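I finally got through the whole prison letters report from the Gorko group, and I can't stop thinking about it! It's 591 pages (yes, I read the appendices too) and it's built almost completely from mail – letters that people held in Preveck sent out to their families over two years, asking for things as small as reading glasses or a visit from a dentist.

What got me was how patient the volunteers were. They had more than 2000 letters in boxes, and they matched each one against the visiting records the families had kept. When a letter said visits had been stopped for a month, they went and checked. I love this kind of slow work. It's so much harder to wave away than a speech.

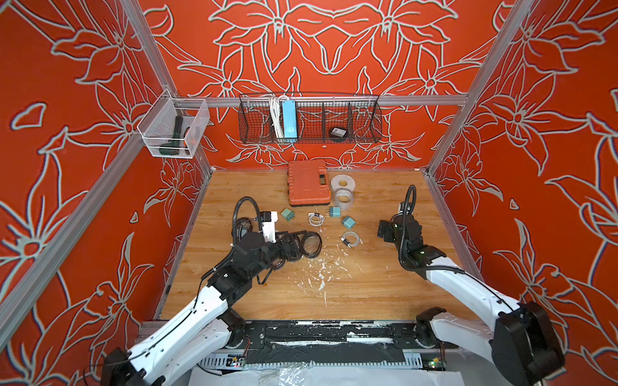
The chapter on lawyers is the one I'd send you to first. In 50 of the cases the person never met their own lawyer before the hearing, and the Halás office has now asked for every one of those to be reopened. Asked, I know, and the answer hasn't come. But in June the regional assembly agreed to hear the families in open session, with a public record, and a year ago I would've bet my lunch against it.

If you want to help, the Plorneo letter drive is still going and they're up to about 1000 cards. You write a few lines, nothing political, and they take care of the address and the stamp. I did six last night at the kitchen table and my hand still hurts – I'm doing more tonight anyway!

Next up is the second volume, the one on prison clinics. I'll post notes as I go.

Last updated: 11 July 2019

Contact | Copyright 2019, all rights reserved | Back to top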